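Ticket 1952
Queue: Workplace Services, Worville office
Location: Floor 6, desk 111
Subject: Desk power and cable arrangement; surface clearance before desk exchange
Priority: Normal
Status: Awaiting confirmation

Initial report

The occupant of desk 111 reports that the power strip on the desk loses supply when the desk is moved, even slightly. The monitor and one charger have gone off twice this week, the second time on Thursday at 10:40. The occupant also asks whether the strip may remain on the work surface or must be mounted underneath, as the Davix installation sheet appears to allow both.

Action 1 – Workplace Services

The floor socket was tested with a separate lamp and held supply throughout. The desk was then shifted by hand in both directions. The lamp stayed lit. The fault is therefore not in the floor socket. The circuit is shared with desk 109, where no interruption has been reported.

Action 2 – Workplace Services

The lead between the floor socket and the strip was examined. It had been routed behind the rear leg of the desk and was under tension at the plug. When the desk moved toward the window, the plug was drawn partly out of the socket. The lead was released from behind the leg and laid with slack. The desk was moved again and the strip held supply.

A longer lead has been requested from stores under item 455. Until it arrives, the desk should not be moved.

Action 3 – Workplace Services

With regard to the position of the strip: the strip may remain on the surface for the present. Under-desk trays for the Bettencourt desks are on order, and desk 111 is on the list. The Davix sheet refers to an earlier desk model and should not be followed for this floor. The sheet has been withdrawn from the shared folder.

Action 4 – Workplace Services

Desk 111 is also due for exchange under the Dovance furniture agreement. The surface must be clear before the fitters arrive. The occupant is asked to do the following:

Place small personal items, including cups, jars and tissues, in the crate provided.
Put mice, chargers and loose adapters in a separate bag marked with the desk number.
Discard empty packaging.
Leave the monitor on its stand. The fitters will move it.
Switch off the strip, but leave the plugs in place so that they can be labeled.

The mouse pad may go in the crate. Please do not roll it.

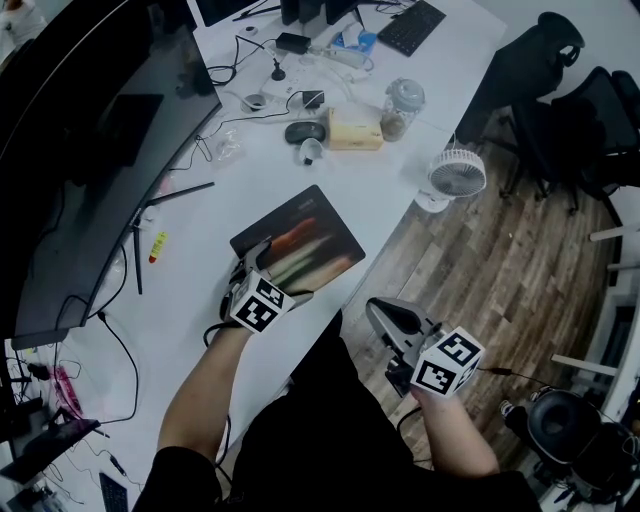
Arnaldo Henriques: Thank you for the explanation of the lead. I had assumed the strip itself was at fault and was about to buy a replacement. Two points before I start packing. The jar has a lid, but I would prefer to carry it myself and not put it in the crate. Also, will the new desk have its cable opening in the same position? The charger cable is short, and it would not reach if the opening were moved to the other end.

Action 5 – Workplace Services

The jar may be kept back. Please note this on the crate label so that the contents are not queried on return.

The replacement desk has one cable opening, at the center rear. The charger should reach from there if the strip is placed beside the opening. If it does not, an extension can be issued with item 455 – please reply on this ticket and do not open a new one.

The ticket will remain open until the longer lead has been fitted and the occupant has confirmed that supply is stable.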